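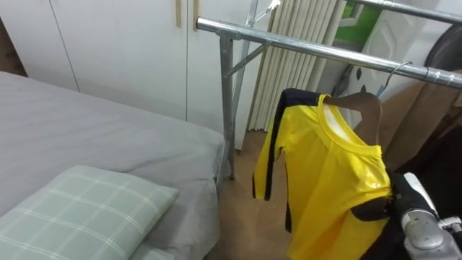 Figure 1. The arm holding the yellow long-sleeved shirt on the rail. Bedroom set-up, head camera view.

Garment handling from a hanger: does a second grasp point help?
Project report, robotics option, second year

1. Background

Most published work on clothes handling starts with the garment flat on a table or in a heap. We wanted to start with it on a hanger, as this is how a lot of clothes are kept at home. The task was to take hold of a hanging top, pull the fabric to one side and keep it there long enough for the camera to get a clear view of the front. We called this the "hold and show" task. It is a first step towards taking the top off the hanger, which we did not attempt.

Our question was whether the policy does better when it is told where to grasp (a point marked on the image by a separate detector) or when it picks the point itself. The first version is called Plumier in this report and the second Julano. Both names come from our code folders and we have kept them so that the results files match.

2. Set-up

The work was done in a furnished bedroom, with a chrome garment rack standing beside the bed. We chose the bedroom over the lab bench for the background. A white wardrobe, pale slats behind the rail and a grey sheet all give the depth camera different problems, and a policy that only works in front of a plain wall is not much use.

Test garments were a glossy sports top, a cotton shirt, a knitted jumper and a thin cardigan. Each was put on a wooden hanger with a wire hook. The hanger was free to swing and to slide along the bar.

3. Data

Demonstrations were recorded by teleoperation, with one of us driving the arms and the other resetting the garment. We recorded 1,188 usable demonstrations. A demonstration was thrown out if the hanger came off the bar, if the operator let go and tried again, or if the camera lost more than a second of images. Recording took longer than planned. Most of the time went on resetting, as the sleeves had to be pulled straight and the hanger moved back to its mark.

Both versions were trained on the same data with the same settings. The only difference was the extra input channel for the marked point. The detector for Plumier was trained separately on 2,000 still images labelled by hand with one point each, on the lower part of the sleeve or the side seam.

4. Testing

Each version had 200 trials, split evenly between the four garments. A trial passed if the gripper closed on fabric, moved it aside and held it for the full count without the hanger leaving the bar. The order of garments was shuffled and the person scoring was not told which version was running.

5. Results

Plumier passed more trials than Julano on the cotton shirt, the jumper and the cardigan. On the sports top the order was reversed. Going back through the recordings, we found that the detector often put its point on a bright highlight in the shiny fabric, and the gripper then closed in front of the cloth. Julano tended to go for the dark trim on the sleeve, where there is less shine.

The most common failure for both was a shallow grasp that slipped once the arm started to pull. The next was the hanger turning with the garment, so that the front ended up facing away from the camera. We had expected the sliding of the hanger to matter more than it did.

6. Problems and limits

The wrist cable caught on the rack upright in several early sessions and we had to move the rack 2 cm further from the arm base. Recordings from before the move were kept, and we have not checked whether they affect the result. All the tests were done in one room with the curtains in the same position. Four garments is a small set, and only one of them was shiny, so the result on glossy fabric should be read with care.

7. Further work

The detector should be retrained with more images of glossy sportswear, taken at different times of day. We would also like to use the other arm to steady the hanger while the first one pulls. The scoring sheet and training settings are in Appendix B, and the label guide for the detector is in Appendix C.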